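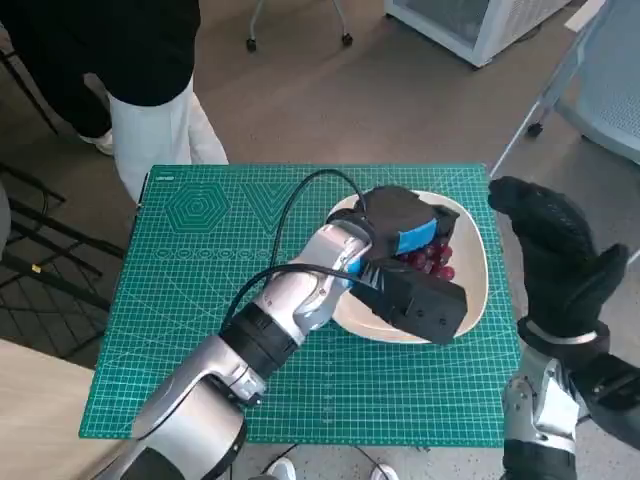 Catarina Fonseca told us she nearly gave up in the second week, when her spine linings kept coming out crooked, and that by the end of the course she had bound 5 books and given four of them away.

Whitlock Bindery is looking for people to take part in its autumn bookbinding project in Fenwood. We want to make 100 notebooks by hand for the Dondley reading rooms, and we need people to fold, sew, cut boards and cover them. No experience is needed. You should be 16 or over and able to come to most of the sessions.

Sessions run on Friday evenings from 6.30 to 9 pm, starting in October, upstairs at 26 Skernen Street. There is a lift. Tea and something to eat are provided at the break, so please tell us about any allergies when you apply.

There is no charge. Paper, thread, board, glue and tools are supplied. Bring an apron if you have one.

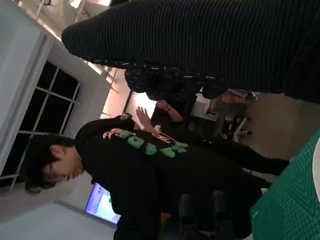 Black hooded top, green cutting mat.

The first two sessions cover folding and sewing. After that you can choose to stay with sewing or move on to boards and cloth, depending on what is needed that week. Each person keeps one finished notebook.

Places are limited by the size of the room. If you would like one, write to Gus Marchetti at the bindery with your name, a phone number and a line or two on why you are interested. Please also say if there are any Fridays you already know you will miss. We will reply to everyone, including those we cannot fit in this time.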